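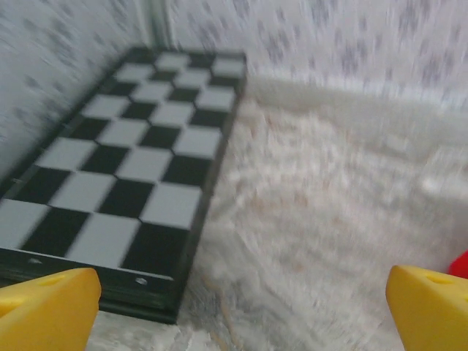 Progress report: Chess and Quiet Games Room, Cestley Library

Prepared by Sheila Haslam for the Drestidus Fund
31st January

Summary

The grant was awarded in September to turn the old periodicals room at Cestley Library into a place where children and adults can play chess and other quiet games after school and in the evening. The room is open and in regular use. Most of the work in the original plan is finished. Two items are behind schedule and are covered below.

Room and furnishings

The walls have been patched and the old shelving is gone. Part of the floor now has rugs, including a white shaggy one, so that younger players can play on the floor if they want to. The original plan had tables only. We changed it after the first few sessions, when many of the under-tens took their boards down to the floor anyway.

The shaggy rug is popular but hard to look after. Pawns get lost in the long fibers, and the library's upright vacuum clogs on it. We now shake it out by hand on Fridays. If we buy another rug for this room it will have a short pile.

Equipment

We bought 19 chess sets. The boards are the folding kind with black and light gray squares and a raised black edge around the playing surface. We chose them over roll-up mats because they store flat in the cupboard and the edge helps keep pieces on the board when someone bumps it. The supplier, Vunness, replaced one set that arrived without its white queen and did not charge for shipping.

Spare pieces have been the main running cost so far. We have spent $44 on them and expect to spend a little more before summer.

Sessions and attendance

After-school sessions run twice a week, with one evening session for adults. We have issued over 200 player cards since opening. The evening session started slowly and picked up once we moved it to the same night the library stays open late. The beginners' course has run once. A second course is planned, and it will be shorter – parents told us that eight weeks was a long commitment.

A friendly match against the Pickering branch took place before the winter break. Pickering won. A return match will be held here in the spring.

Items behind schedule

Lighting. The room is still dim at the far end in the late afternoon. The electrician's first quote was higher than the budget line allowed and we are waiting on a second.

Chess clocks. These were back-ordered and have not arrived. We have $175 set aside for them and would like to carry that amount into the next period.

Next steps

Settle the lighting quote, receive the clocks, and start the second beginners' course. I would also like to ask whether the Fund would allow a small part of the remaining furnishing money to go toward a lockable cupboard – the present one does not close properly when all the boards are in it.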